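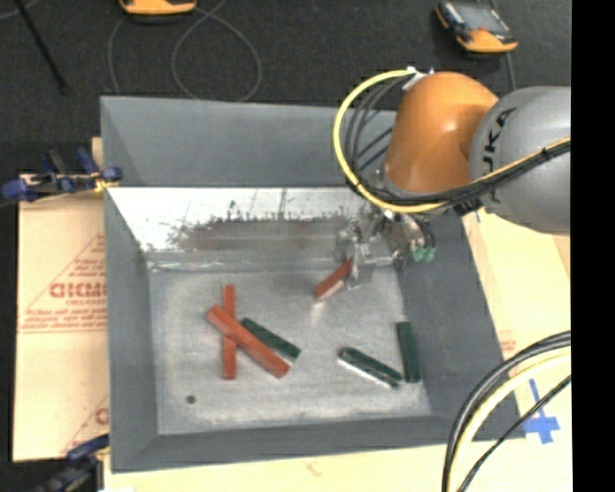 The gray bin with its sloping sides, and a red block on its way in or out.

Review: Gilasell sloped metal bin, large
Posted 2020-08-08
Filed under: Storage, Workshop

I have been meaning to write up this bin since January, and I kept putting it off because, well, how much can a person say about a big metal box? Quite a lot, as my family will tell you. We have had ours for 7 months now in the room behind the shop, where it holds wooden blocks, offcuts, sample pieces and whatever else needs a home between one job and the next.

I bought it from Mbeki, a small supplier a couple of towns over that I would happily use again. It cost 52 dollars with delivery, and it came in one piece with no assembly at all, which I appreciated more than I can say after a weekend spent with the Illow flat-pack crate (four panels, a bag of screws and one very sore thumb).

What I like best is the shape. The opening is a good wide rectangle and the sides slope, so you can get a hand right down to the bottom without scraping your knuckles, and small things slide toward the middle where you can find them again. With our old straight-sided Costum tub I was forever fishing in the corners for the last two or three pieces! The flat floor is a help too. A block set down on it stays where you put it, and the pale worn gray makes anything red or dark easy to spot, even first thing in the morning before my coffee has done its work.

Now for the finish, because somebody always asks. It does mark. The floor has faint scratches and pale smudges all over, and the far inner wall is the worst of it, scraped bright and silvery with dark ragged streaks and some brownish smears lower down. The left side has stayed a nice plain matte gray. None of this bothers me in a work bin – it's there to be used – but if you were hoping to keep it looking smart in a hallway or a playroom, I would line it with felt or choose something else.

A few grumbles. It's noisy. Drop a block in from any height and you will hear it in the next room, and I have got into the habit of lowering things in gently when somebody is on the phone. It's heavy too, so pick your spot before you fill it. I moved ours 3 times in the first week and regretted each one. And the seam where the far wall meets the floor is a bit uneven, so sawdust likes to settle there. A stiff paintbrush gets it out well enough.

For cleaning I wipe it down with a damp cloth and dry it straight after, and every so often I go over the inside with a little mild soap.

Would I buy it again? Yes, and I have my eye on a second one for the longer offcuts, if Mbeki still has them when I get around to calling.

Ease of reaching in: very good
Finish: fair
Noise: poor
Overall: four stars out of five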